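Fellside path to the playing field: OK for a pram and a kid on a scooter?
Posted by Ngân Bùi, 16 March 2019

Hi all, we moved to the Merside end in May and I'm still working out which paths are worth the bother. My youngest is in a pram with small front wheels, and my older one goes everywhere on her scooter (everywhere!). I'm after a flat-ish walk that finishes near the goal so she can have a kick while I sit down. The 29 bus drops us close by. Has anyone done the paved path with wheels lately, and does it get slippery? I had a quick look on my own, grey sky and all.

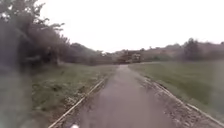
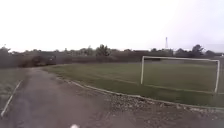 Doãn
Yep, we do that one most weekends with a double pram, no dramas. Keep to the middle, the gravelly bits along the sides grab small wheels and you end up shoving. It takes us roughly 12 minutes at toddler pace. Scooter's fine too, but she'll feel every bump if it's got those hard little wheels. I'd bring a towel for the grass, it holds the water for ages after rain and mine always come home with muddy knees.

zarkel48
wear gumboots

merside_mum2123
Agree with Doãn about staying in the middle. I wouldn't let mine scooter it after a frosty night though, we had a proper stack last winter and a very grazed chin. If you want somewhere smoother for learning, try the netball courts on a weekday morning, they're usually free and the colour of the lines keeps mine busy for ages. No toilets that I know of at the Fellside end, so go before you leave home!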